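Subject: Re: [branch-ops] Murabaha cutoff and charity account posting

On Friday the Rornstead branch wrote:
> Two questions before the November close. Do late payment amounts
> on murabaha contracts still go to the fee income line? And what is
> the cutoff for same-day disbursement now that Resevard is live?

Replies in order.

1. Late payment amounts

No. They post to the charity payable account and must not touch income at any point, including as a suspense entry. Resevard does this by default for contracts opened after migration. Contracts carried over from the old ledger keep their old mapping until someone changes the product code by hand. Rornstead has 16 of these. The report is under Financing, Exceptions, tab 7.

If a late amount was already booked to income, reverse it in the same period and repost. Do not net it against a later payment.

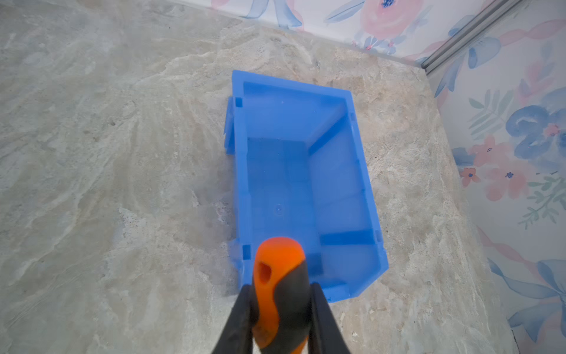
2. Disbursement cutoff

The purchase leg has to be confirmed by the supplier before the sale contract is signed. Requests in the queue by 2 p.m. go out the same day, up to 300 per run. Anything over that rolls to the next morning.

The Skinside supplier file is limited to 800 lines, header included. Larger files are rejected whole with no error text. Đào branch should also save theirs as UTF-8, as the branch name comes through broken otherwise and the match fails.

Financing Operations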